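Piklow Room Refresh
Progress report no. 2 to the Loureiro small grants office
Period ending 30 September 2026

Quick one this time, sorry it's short on polish. Most of what was in the plan for this period is done. Two things have slid to October, see further down. Pictures first, then the detail.

Piklow room: 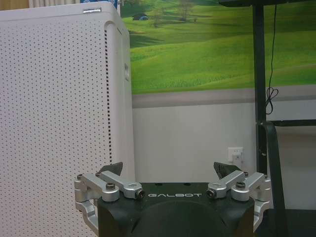
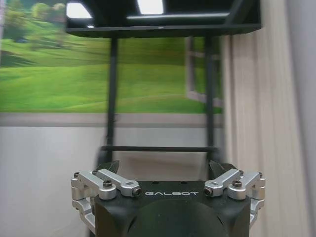
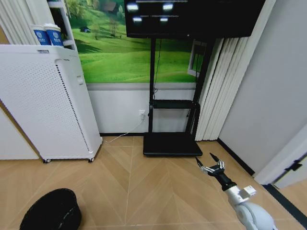

1. Air purifier

In and on the floor. The tall white cabinet model, as per the quote you approved. Went with the floor unit over the wall-mounted one in the end, no drilling and we can take it with us if the lease changes. It's on casters so the cleaners can shift it.

Power is from the existing outlet in the white panel under the mural. Cord runs across the floor at the moment. Not happy with that long term. Cord cover is ordered from Hevilberg, 12 dollars, will go down as soon as it turns up. Until then the sign-in sheet has a note about it and chairs stay on the other side of the room.

Filter: first change due after 400 hours of running. We've started a log on a clipboard at the front desk. Spare filter not bought yet, see money section.

Noise. A couple of the morning groups found it loud on the top setting. Now left on medium while people are in, and turned up after they leave. No complaints since then.

2. TV and stand

Mobile stand is assembled and the TV is mounted. Black stand, two posts, wide base, narrow shelf partway up. Took longer than planned becuase the first bolt pack was the wrong thread and had to go back to Grisano. They replaced it at no charge.

Glare is a problem. The lights reflect in the screen, you can see it in the last picture. Tried different angles, helps a bit. Cheapest fix is probably to run with half the lights off for film sessions, which the groups do anyway. Would rather not spend grant money on it.

Still to tidy: the cable hanging down the posts. Needs clips. Have asked Grisano whether the stand was meant to come with some.

3. Mural wall

The green hills mural is up and finished. Colour is good, a bit greener than the proof but people like it. Lower part of the wall left as plain white panel on purpose, it gets bumped by chairs and bags and it's a lot easier to wipe or repaint than the mural would be.

The installer will be back in October to look it over, included in the original price.

4. Shelf

White shelf unit stays where it is, behind the purifier. There was talk of moving it but we have nowhere better to put it. Paper cups have been ending up on the lower ledge. We'd like a proper spot for used cups and a bin that people will walk to. Small item, not asking for extra funds, will come out of our own kitchen budget.

5. Use of the room

56 bookings this period, up from 30 last period. Most of the increase is the afternoon groups coming back now the floor is clear. Mornings were always busy. Evenings still quiet, have put a notice in the newsletter.

Feedback cards: not many returned. The comments we did get were mostly about the mural and the air being less stuffy. One asked for softer chairs, which is outside this grant.

6. Money

Spending is inside the approved total. Purifier came in under quote. Stand and mounting on quote. Mural slightly over, as flagged last report, and the purifier saving covers it with a little left.

We'd like to put what's left toward the spare filter. Is that OK under the equipment line or do you need a variation form? Happy to do the form, just need to know wich one.

Receipts are in the shared folder, except the cord cover, which Hevilberg will invoice on delivery.

7. Slipped to October

- Cord cover down and cable clips on the TV stand
- Electrical test and tag for the purifier and TV. Was booked, the tester cancelled, waiting on a new time

Neither of these costs more than planned.

8. Needed from Loureiro

- Yes or no on the spare filter
- Current version of your logo for the thank-you sign by the door, the one we have is blurry when printed at that size
- Confirm whether the final report is on the old template or the new one

Next report end of October. Call the Piklow front desk if anything's missing, email is slow this week.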